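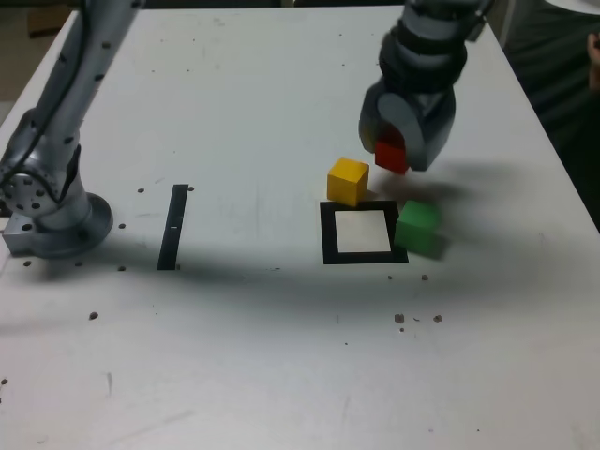 Most first-time buyers of a robot arm begin with the price of the arm. It is the easiest figure to get hold of, and it tells you very little about what you will have spent by the time the thing is doing useful work.

Planado, a packing firm with one building and a full order book, set aside money for its first arm last November. The quote from its supplier, Plular, looked fine. The gripper was on a separate sheet, and so were the mounting plate, the cables, the safety assessment and the training. None of this was hidden. The firm had simply not asked for a price for the whole job.

The gripper is where budgets tend to slip. A plain two-fingered one is cheap and will handle boxes all day. One with three curved fingers will cope with more shapes, but it costs more, weighs more and takes longer to set up. Planado wanted the second kind and, after going through its product list, found that 20 items out of 1873 needed it. Those are still packed by hand.

Then there is the table. An arm has to be fixed to something that does not move, and a bench that suits people may flex when an arm stops quickly. Expect to drill it, and expect to drill it again when the layout changes. Lobo, which makes benches and frames to order, advises customers to budget for a spare top in the first year and to leave room for the base to shift. 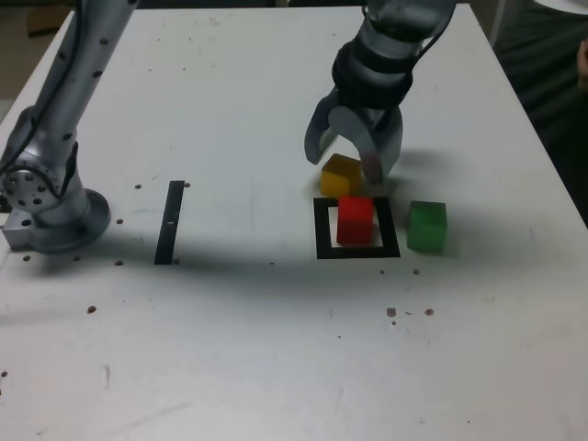 Trials should have their own line in the plan. Start with simple coloured blocks and a square of black tape, and leave the real product until the arm can pick up and put down in the same place all morning. Blocks cost almost nothing and can be dropped. Staff time is the real expense – Planado allowed two weeks and used eight, with one person beside the table for most of it.

Leasing is worth a look if you are unsure. Vimgate leases arms by the month and takes part of the rent off the price if you buy. Over three years it works out dearer than buying, but a firm that only wants to find out whether its work suits a robot will lose less that way. Read the terms on wear to the fingers and cables, which are usually charged to the customer.

Running costs are smaller, though they do not go away. Planado puts £1000 a year aside for finger pads, cables and a service visit. It also pays for software support, which it had left out of the first plan and added when the renewal letter came.

The second arm is due to be ordered in November. This time the bench is being priced first.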